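Teleoperated pouring demos with clear glassware: how much view variety, and what to do about bad depth?

Eugénie Barbier

We are collecting demonstrations for a two-beaker pouring task. Arm with a multi-fingered hand, teleoperated, policy trained by plain behavior cloning on RGB plus joint positions. Recording software is Skodano. Views from the setup, wrist, workspace and head: 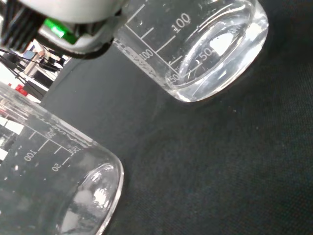
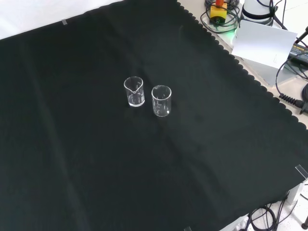
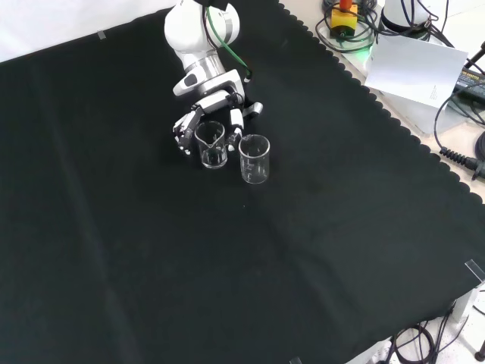
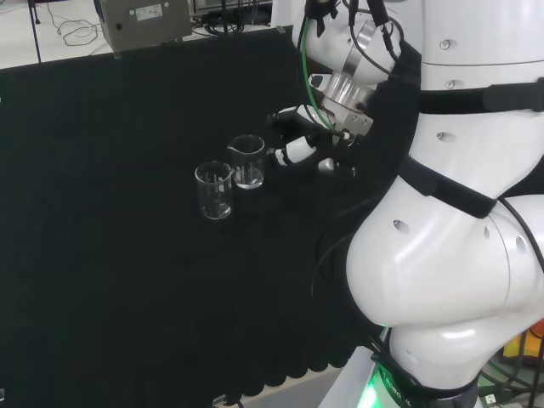
So far we have 212 episodes. The plan calls for 1,000. I trained an early checkpoint on the 212 to see whether the data was any good, and I have three problems.

First, the depth stream is useless on the glass. It returns holes or the depth of the cloth behind it. I have dropped depth from the observation, but I would like to know if people keep it anyway for the arm and table.

Second, the policy reaches well and grasps acceptably, but it starts the tilt at a fixed time after the grasp regardless of how much liquid there is. In 13 test runs it overfilled or stopped short in most of them. My guess is that the fill level is too small a signal at the resolution we feed the network (224 square, downsampled from full).

Third, operators differ. One of ours grasps near the rim, another low on the wall, and the hand covers different parts of the glass as a result. Should I force one grasp, or keep both and label them?

Constraints: I cannot dye the liquid, as the final task is with clear reagents. I can change the lighting, the cloth, the cameras and the operator instructions. I would rather not throw out the 212 if they can be saved.

Travau

Taking these in a different order.

The fixed-time tilt is the usual result of collecting with the same start volume every time. If every source beaker begins at the same level, time since grasp predicts the tilt as well as the liquid does, and the network will use whichever is easier to read. Joint positions are very easy to read. Check your log. If the start volume was never varied, that is your first fix and it costs nothing but a measuring step between episodes. Draw the volume from a list before each take and write it in the episode metadata. Do the same for the target level.

Resolution matters too. Do not downsample the wrist view to 224 with everything in it. Crop first, then resize. On our setup a fixed crop on the wrist camera was enough, because the held object stays in nearly the same place relative to the hand. Keep the workspace view at 224 for reaching.

Also record a few seconds of stillness after the tilt ends. Operators tend to hit stop as soon as they are satisfied, and then the policy has no examples of having finished. Ours used to drift back into a second pour.

On grasps: keep both, but balance them across start volumes. If the rim grasper did all the full beakers and the low grasper did all the shallow ones, you have built in a shortcut. A label is cheap to store. I would not feed it to the policy at first.

On depth: drop it from the policy input, keep it on disk. It compresses well enough and you may want the table plane for calibration checks later.

The 212 can be kept for pretraining or for the reach and grasp segment. Cut them at the point of contact and mix them with the new set. I would not include their pour segments unless the volumes turn out to be varied.

Kaewmanee

use a scale under the receiving beaker. log grams at the same rate as the joints. then you don't care what the camera sees

Eugénie Barbier

Kaewmanee, a scale is not available at deployment, so it cannot be an input. I could log it as a label.

Travau, I checked. Start volume was the same in every episode except the first day's, when we had not settled on a protocol. The stop button remark also applies to us. The median time between end of tilt and end of file is under a second.

Milbridge

Agree with most of what Travau wrote. Some additions from a set of 1,989 episodes with transparent containers, mostly vials and small flasks.

Lighting. Overhead light gives you highlights on the base of the glass that move with the tilt angle. The network can latch onto those in place of the liquid edge. We put a diffuser over the table and also recorded a share of the episodes with one lamp off. Results on unseen lighting improved; results on the original lighting dropped slightly.

Background. Dark cloth is good for outlines and fairly poor for a clear liquid boundary. A mid-gray with a fine pattern gave us a better cue, as the liquid bends the pattern. If deployment will be on a bare bench, record part of the set on the bare bench. Tape the cloth flat whichever color you use, and photograph the table at the start of each session so you can tell later when something moved.

Scale as a label: worth doing. Train an auxiliary head to predict the mass in the receiver from the images and discard the head at test time. It made the visual features attend to the liquid in our case. Watch the clock offset between the scale and the cameras. Ours was off by four frames for a month and the auxiliary loss plateaued for no visible reason.

Glass condition. Droplets left on the inside wall from the previous take change the look of an empty beaker. Either dry between takes or make sure both conditions are spread evenly through the set. We rotated several beakers and logged which one was used.

Failures. Keep them, flagged. Spilled pours and slipped grasps are useful for a success classifier even if you never clone them.

I would stop at 300 or so new episodes and train again before going on to the full number. If the tilt still follows the clock at that point, more of the same data will not fix it.

Eugénie Barbier

Thank you. Revised protocol: start volume and target drawn from a list, both logged, three seconds of hold after the tilt, wrist crop before resize, scale as auxiliary label, grasp type logged and balanced between operators. The old episodes get cut at contact. I will retrain at 300 and post the tilt timing against start volume in October.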